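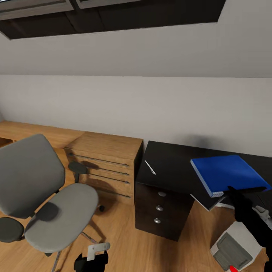

Progress report to Komitora, 2/6/21
Project Judar: teaching office chores by remote control
Prepared by Nghĩa Võ, Nincombe

The plan promised 100 usable demonstrations of the binder task in the simulated office by now. We have 39. Another 30 were recorded and thrown out, mostly for the same fault: the operator let go of the binder too early and then, being human, tried to make it look deliberate. The robot would have learned that too.

The blue binder has the room's full attention, and it will keep it until the grasp near the corner is dependable. Drawers come next. I had put them down for October, in a more hopeful draft.

Remote control is going better than the count suggests. The delay between the hand controllers and the arms was fixed by Pongsiri's update, and new operators now need nine practice runs before we keep anything they do. They all believe they need two.

Spending is on plan — the advantage of dropping office supplies that don't exist. We ask to move the unused travel money to operator hours. The first training run starts once we reach 100.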